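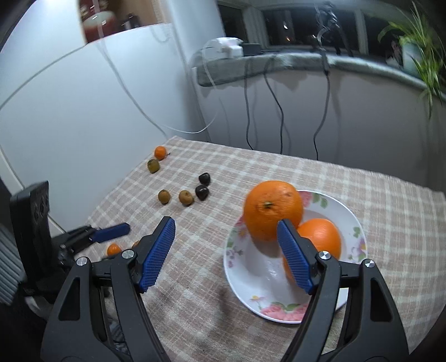
Fruit sorting table, evening session, Ridthorpe open day

Ridthorpe Community Board > Events and Visits > Open day, handheld gripper demonstration

ELlorente
Posted September 26, 2018
On behalf of the visits subcommittee, I submit the following notes for members who were unable to attend. The exercise presented to the public was the transfer of fruit between a checkered tablecloth and a flowered plate, performed with handheld grippers fitted with blue finger pads. Attendance was over 200 across the day. Groups were limited to 17 persons, and each group was allotted 5 minutes at the table followed by a period for questions.

The presenters explained that the motions recorded by hand are later used to train an arm at the Destport site. Members wishing to view that arm should note that it was not part of this program.
Emiliano Llorente

bodnar_reader
I attended with the second group and wish to register a reservation. The program promised a robot demonstration. What we received was a person holding a tool. The Bodnár display in February, whatever its faults, had a machine that moved by itself.

Quillfeather
The printed program reads "robot learning demonstration." I have my copy before me. In my view the content was consistent with that wording, although the poster at the entrance was less careful.

bodnar_reader
The poster is what most visitors read. I maintain the objection.

ELlorente
The remark concerning the poster is accepted and will be forwarded to the organizers. With respect to the exercise itself, the oranges were the items most visitors asked to try, and the presenters advised approaching them slowly with the jaws well open.
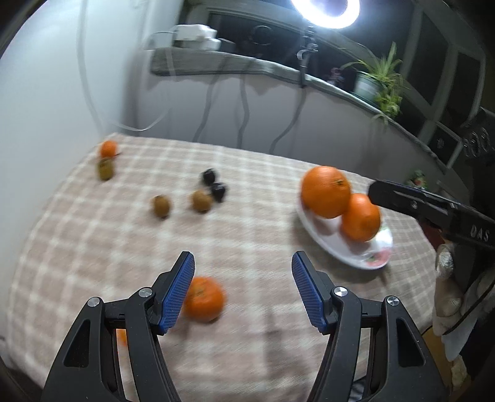
Small fruit requires a different approach. The presenters recommended lowering the fingers on either side of the item and closing only when both pads are level with its middle. Several visitors found this harder than expected — the kiwis in particular drew many requests for a second turn.

tmarsh60
Could the subcommittee confirm whether the grippers are the Clukine model? Our school is considering a similar table for its science evening.

ELlorente
They are not. Clukine was represented at the open day by a leaflet only. I will ask the presenters whether they would correspond with the school directly.

Quillfeather
I would dispute one point in the notes. Our group had noticeably less than the stated time at the table, as the questions from the preceding group ran long. A larger room or a second table should be considered before the event is repeated.

bodnar_reader
On that matter I agree with the previous poster. I waited 60 minutes for my turn.

ELlorente
Both comments are noted. The request for a second table will be placed before the subcommittee. Members with further remarks on scheduling are asked to enter them in this thread and to state which group they attended with.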